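Ordnung am Arbeitsplatz: Schreibmaterial wird künftig zentral verwaltet

April 2020

Die Verwaltung des Standorts Udmont stellt die Ausgabe von Büro- und Schreibmaterial um. Stifte, Textmarker und Kleinmaterial werden nicht mehr einzeln in den Abteilungen bestellt, sondern über die Materialausgabe in Raum 101 bezogen. Bei der Bestandsaufnahme im November waren mehr als 500 Stifte erfasst worden, die sich auf Schubladen, Fensterbänke und Besprechungstische verteilten und zu einem erheblichen Teil doppelt beschafft worden waren.

Für gemeinsam genutzte Tische gilt ab sofort eine einfache Regelung. Textmarker, Kugelschreiber und Faserstifte werden in einem Fächerkasten aufbewahrt, der fest an seinem Platz verbleibt. Auf der freien Fläche liegt nur, was gerade gebraucht wird. 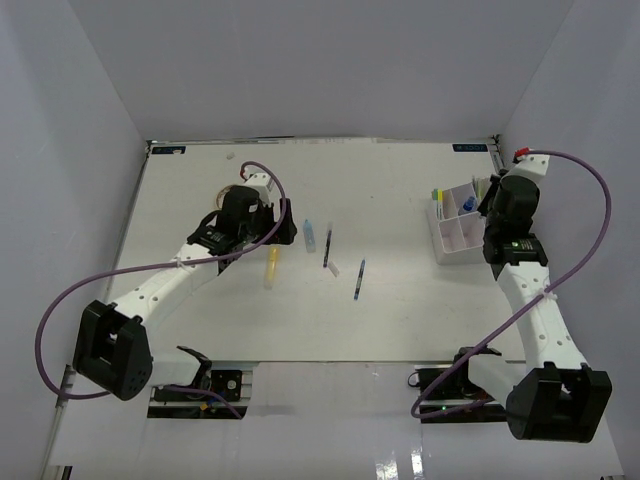
Gelbe und grüne Marker kommen zusammen in ein Fach, blaue und schwarze Stifte in ein weiteres. Lose Kappen sind nach Möglichkeit sofort wieder aufzusetzen; einzelne Kappen ohne zugehörigen Stift können im Fächerkasten gesammelt werden. Kleine Flaschen werden verschlossen und stehend abgestellt, Kleberollen gehören nicht zwischen die Schreibgeräte.

Die Fächerkästen werden über den Lieferanten Barkness bezogen. Jede Abteilung erhält zunächst 2 Stück. Weiterer Bedarf ist schriftlich bei der Materialausgabe anzumelden – eine formlose Nachricht genügt. Bereits vorhandene Behälter dürfen weiterverwendet werden, sofern sie offene, von oben einsehbare Fächer haben.

Eingetrocknete Stifte werden in der Materialausgabe zurückgenommen und ersetzt. Private Schreibgeräte sind von der Regelung ausgenommen und sollten entsprechend gekennzeichnet sein.

Weitere Meldungen
Kilodon: Neue Formulare für die Raumbuchung
Rafferty-Saal nach Renovierung wieder geöffnet
Papierverbrauch am Standort Udmont
Hinweise zur Archivierung älterer Akten

2 Kommentare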